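Zillano Help Board > Grippers and end effectors

Gripper stops on descent above bin, force fault

Prurnodel
Two-finger gripper on a Bornard arm, picking small cubes off a white table and placing them in a pink plastic bin. After 70 cycles it began to fault on the way down at the near wall. The log says "contact limit, axis 2". Restarting clears it for 6 cycles at most. The fingers are nearly closed at this point:

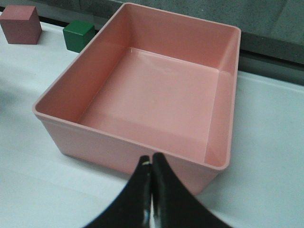 Replies

Stamatopoulos
Your place path is too low at the near wall. The bin rim is the first thing the fingertips would meet. Add a waypoint above the rim, move across, then descend. Also check whether the bin has crept: it is light, and each touch will shift it. Fix it to the table and re-teach. Don't raise the contact limit to hide the fault.

benchtop_2000
Had the same in November. Loose wrist bolts. Tighten them.

Prurnodel
Bolts were tight. Waypoint added, bin clamped, test running.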